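Evening helper wanted at our gym in Estville

Hi, I'm Lorena, and I run Saavedra Fitness with my business partner Baltasar Quezada. We're looking for one more person to join us on the evening shift, starting in March. We've been a neighborhood gym for 11 years and a lot of our members have been with us since the first winter, so we'd love somebody who enjoys a good chat at the front desk!

The job is a bit of everything. You'll check people in, answer the phone, sell the odd smoothie, fold towels, keep the cardio machines clean and close up at night. Some evenings are quiet enough to read a book and some are a total zoo (the first weeks of January, oh boy). 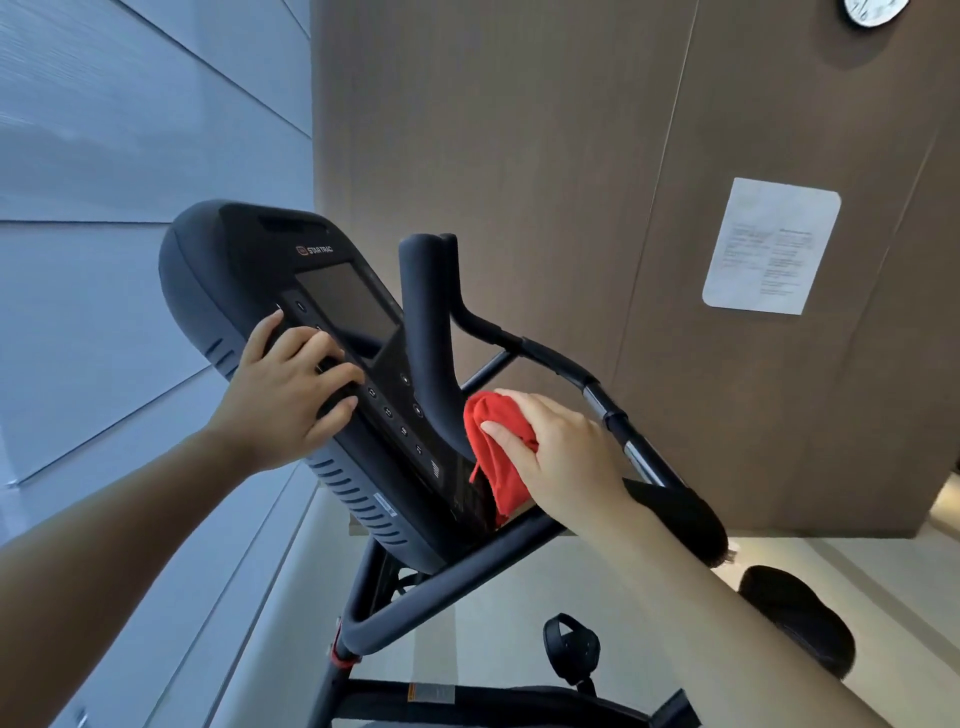 Hours are 5 pm to 10 pm, 12 shifts a month, and we put the schedule up well ahead so you can plan your life. You don't need any gym experience - I sure didn't have any when I started - but you do need to be 18 or over and okay with being on your feet. A CPR card is nice to have, and if you don't have one we'll pay for the class.

You get a free membership, one for a friend too, and a locker that really locks. Pay depends on experience and we'll talk numbers on the phone before you bother coming in.

To apply, stop by 586 Clornthorpe Road any afternoon and ask for me or Ekua Alhassan. A resume is great, but a short note about yourself is fine too.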